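Can a robot clean your room yet?

Short answer - no. Sorry!

Slightly longer answer. Robots are great at doing one job, the same way, over and over. Putting lids on jars in a factory? Easy. But your bedroom is differnt every day. Socks under the bed. A book on top of a sandwich. A robot has to work out what each thing is, where to grab it and how hard to squeeze. Too soft - it drops. Too hard - squashed sandwich.

Dishes are tricky too. Towels are worse, they flop.

So robots start small. With blocks, like you did when you were a baby. And lots of practice happens inside a computer, in a pretend world. Nothing breaks in there. One robot program at a lab in Jorville had 2000 tries at stacking in a single night. Try doing that before breakfast.
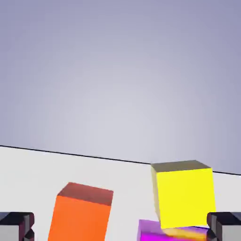 Words: Nosipho Mabaso | Science checked by Dae-han Ryu

A yellow block sitting on a purple one, an orange one next door, and two gripper fingers down at the bottom. All made by a computer. Fingers like that work a bit like your thumb and pointer - they pinch.

Next comes the real world, with real wobbly stuff. That part is slow. Maybe a robot will do your laundry when your grown up. Until then, pick up your socks.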